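4.3 Setting the shelf temperature

The Kivi 278 controller ships with the compressor locked out. Complete section 4.2 (leveling and door seals) before you begin.

1. Switch on the main breaker. The display shows the software version, then the air temperature.
2. Hold SET for five seconds. Enter access code 116.
3. Scroll to parameter P1 and enter the target temperature. Press SET to save.
4. Scroll to P4 (defrost interval) and leave it at the factory value unless the store is humid.
5. Press EXIT. The compressor starts after a delay of 20 seconds.

Note: Let the case run overnight before loading. Bottles loaded warm lengthen the first pull-down. 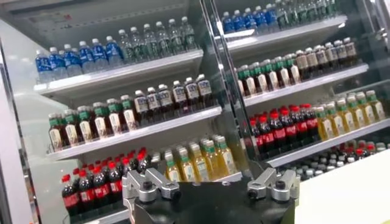 Figure 19. Stocked case, bottles grouped by label.

6. Load the lower shelves first. Keep all product behind the front lip and clear of the return air grille.
7. Fit the Nendik price strips after loading. 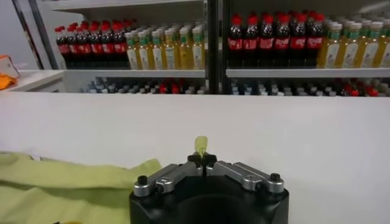
8. Check the displayed temperature again after four hours. If it is still above the P1 value, clean the condenser filter and repeat the check.

CAUTION: Do not cover the grille with cartons or signs. Blocked airflow can ice the evaporator.

Fault codes E1 to E6 are listed in section 7. For other faults, contact Gerosa service.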